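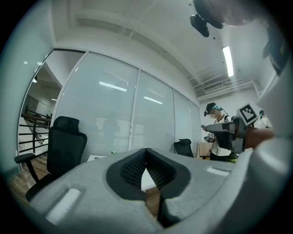
**Office fit-out / Partitions and glazing**

**Thread: Glare on internal glass partition with blinds behind**

---

**stairwell_b**

We have taken over a first-floor office with a glazed partition between the main room and the corridor side. White frames, white horizontal blinds hung behind the panels. One long fluorescent fitting on the ceiling throws a hard streak across the glass, and it gets worse when the blinds are closed. From the table you see the streak and your own reflection.

Ceiling height is no help. There is a boxed-in beam running diagonally, so the fitting can only go on one side of it. Options so far: matt film, a different fitting, or moving the table. Has anyone done the film?

---

**lowvoltage_pat**

Film works on the streak but it flattens the whole panel. We used Kolari matt film on four panels in April. The reflection became a pale smear, which most people found easier to live with. It also made the blinds pointless, as you can't see through it anyway.

I would try the fitting first. A long fluorescent is a bad source for this. A louvred diffuser cuts the light that leaves at a low angle, and that is the light you are seeing in the glass.

---

**tmg_joinery**

Disagree on the order. Move the table first. It costs nothing and you find out how much of the problem is position. Sit in the chair, get someone to hold a sheet of card under the tube, and see if the streak goes. If it does, a diffuser will help. If it doesn't, the light is coming from somewhere else and you would have bought a diffuser for no reason.

---

**stairwell_b**

Did the card test at 4 pm. The main streak goes completely. A fainter one stays on the right-hand panels, and I think it is a second light being picked up.

Moving the table 78 cm towards the stair door gets rid of most of it from one chair and makes it worse from the other.

---

**lowvoltage_pat**

Then it is the fitting. Check whether the body takes a clip-in louvre before ordering. Nepia list one, but the clips are a nuisance on older bodies and you may have to drill.

---

**quiet_room_27**

Slightly off topic, but what is the floor? If it is wood and you have mesh chairs on castors, put mats down before you start shifting furniture. Ours was marked within 16 days and the landlord charged us for it.

---

**stairwell_b**

Wood, yes. Black chairs, at least one of them mesh. Castors not checked, will look.

---

**tmg_joinery**

Soft castors, not mats. Mats curl at the edges and people trip on them. Grindeck do a set of five with a standard stem.

---

**quiet_room_27**

We had soft castors. They pick up grit and the grit does the scratching. You have to clean them every month and people don't.

---

**tmg_joinery**

Grit gets under a mat as well.

---

**lowvoltage_pat**

Back to the glass. One more thing to check is the slat angle. With the slats tilted up towards the room they bounce ceiling light straight back at you. Tilt them the other way and the panel goes darker. A darker backing makes any reflection stand out more, so it is a trade, but try it with the louvre fitted before you decide on film.

---

**stairwell_b**

Louvre ordered through Closow, 223 including the drilling kit. Blinds stay as they are until it is up. I have left the table where it was.

Castors are the hard type. Not decided on those yet.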